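Bretisside: the linen and cloth sort

Notes from the clear-out of the textile store at the Bretisside hall, put together by Caroline Obura.

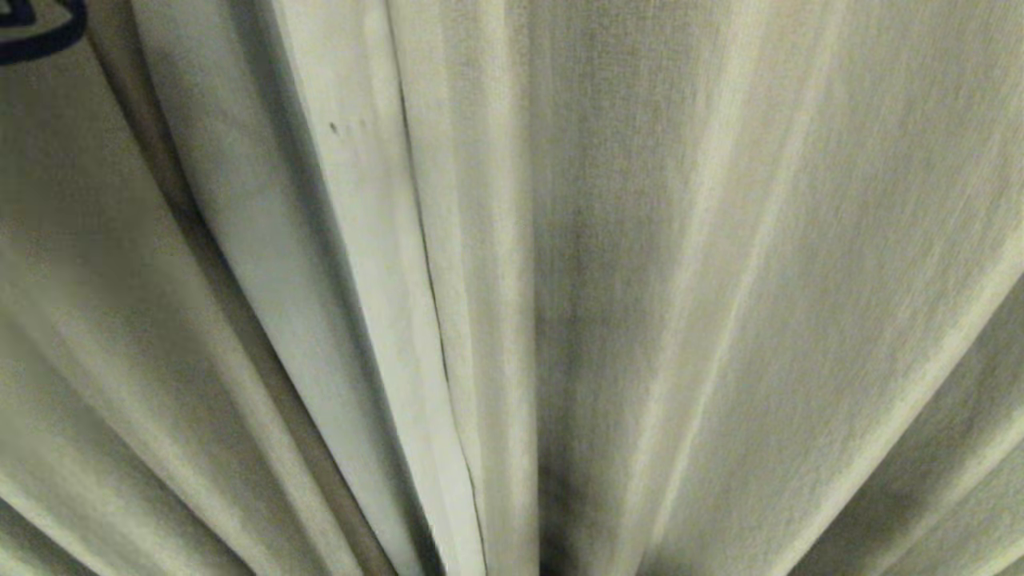 Cream cloth in long folds, with part of a navy print at the top left.

The textile store is the narrow room behind the stage. Curtains, dust sheets, tablecloths, banners and spare bedding have gone in there for years, mostly folded by whoever was last out of the building. In June we took everything off the shelves, sorted it, labelled it and put back what was worth keeping. The work took 2 days. Alois Koller and Severin Wieser did the lifting, Kilian Rüegg did the labels and I kept the list.

The list now runs to 64 pieces. Of these, 30 are plain and 31 have a print, a stripe or a woven border. The last three are too worn to be called either and are kept for covering floors when the hall is painted.

Notes on the pale cloth

The plain and nearly plain pieces gave us the most trouble. Ivory, cream and unbleached cloth all look the same under the store room bulb, and several pieces had been put away as pairs when they did not match. Kilian carried them out to the main hall and held them against each other by the windows. Two sets of curtains that we had always hung together are different shades. They will be hung at opposite ends from now on.

Anything with a coarse weave went on the middle shelf. It creases badly if it has weight on top of it. The smoother sheets can be stacked and are at the bottom, eight to a pile.

Notes on the printed cloth

Printed pieces are folded with a bit of the print showing at the front edge, so they can be picked out without unfolding the whole pile. Please fold them back the same way. The older prints are stiff and will crack if they are pressed along the same line every time, so shift the fold a little when you put one away.

The Tunus banners are on the top shelf, rolled on cardboard tubes. Do not fold these. Silvan Hauser has the spare tubes if one gets crushed.

Washing

Most of the cotton was washed at 30 and line dried in the yard. Two of the longer curtains were too heavy for the machine when wet, so those went to Hermans and came back pressed. The receipt is in the blue folder in the office. Dust sheets were shaken out and left unwashed.

If you borrow something and it comes back damp, hang it over the rail by the boiler before it goes on the shelf. We found mildew on one tablecloth and had to cut it up for rags.

Mending

Severin went through the hems. Five pieces need stitching and are in the basket marked MEND on the left of the door. Curtain tape has been ordered in the wide size. The narrow tape we had before pulls away from heavier cloth after a season or so. Anyone with a sewing machine who would like to take a piece home is welcome to, as long as they write it on the sheet inside the door.

Borrowing

Starnero have asked for the plain backcloths for their summer show and will have them for the whole of July. Other groups can still book the dust sheets and tablecloths. Give the shelf number and the label number when you ask, as there are several pieces with similar names. The labels are sewn into one corner and can be read without taking the cloth out of the pile.

The shelf plan is pinned up inside the store room door, with a second copy in the office. Pieces missing a label should be left on the chair by the door for Kilian.

Page last changed June 23, 2021

Contact the hall office | © Bretisside Hall | Back to top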